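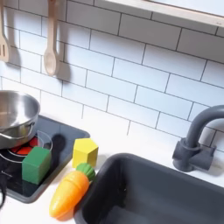
4.2 Alarm placement and nuisance activation

The inspection records cover 3841 dwelling units in two housing portfolios, Kennedy and Juston. Each record gives the type of smoke alarm, its mounting position, the straight-line distance to the nearest cooking appliance, and whether the alarm sounded when the test button was pressed. Units in which the alarm had been removed were kept in the data set and coded as non-operational. Units with no record of mounting position were left out of the distance analysis but kept in the counts by alarm type.

Distance was measured from the center of the cooktop to the center of the alarm housing, along the ceiling line where a wall or door header stood between them. In open-plan units this is close to the path taken by cooking aerosols. In units with a closed kitchen it understates the effect of the door, and the position of the door at the time of use was not known. We therefore treat the two layouts separately in the model and do not report a pooled coefficient.

Alarms mounted nearer to the cooktop were more often found disconnected, and the difference was larger for ionization alarms than for photoelectric ones. The pattern held in both portfolios. It was weaker in Juston, where a replacement program had put photoelectric units in most kitchens before the records began. The Kennedy buildings had no such program, and alarm type there depended mainly on what the maintenance contractor had in stock.

A follow-up subset of 300 units was fitted with Radach event loggers for 6 months, from September. The loggers store the start time and duration of each activation but not its cause. Activations that ended within three minutes and were not followed by a service call were classed as nuisance events. This rule will miss some small fires put out by the occupant, and it will count a test of the alarm as a nuisance event unless the test was written down. Logger data were downloaded through the Wirumex gateway in each building and merged with the inspection records by unit number.

Most nuisance events fell in the early evening. Range hood use was not logged. A recirculating hood was present in nearly all Kennedy units, while ducted hoods were common in Juston, so hood type cannot be cleanly separated from portfolio in these data.

Figure 6. Play kitchen: a saucepan holding three pieces of toy food, on a black stovetop.
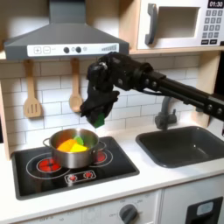 Aaliyah Gauthier, commenting on a draft of this section, objected that the three-minute rule treats a silenced alarm and a cleared alarm as the same event. In her view the hush button should be modeled on its own, as occupants who use it often may be the ones who later take the battery out. The loggers do record a change in sounder current that could serve as a marker for the hush function, but only on alarms with a separate hush circuit. We repeated the analysis on that group. The direction of the distance effect did not change, though the interval was wider - the group contained few closed kitchens - and the result is reported with the sensitivity checks in the next section.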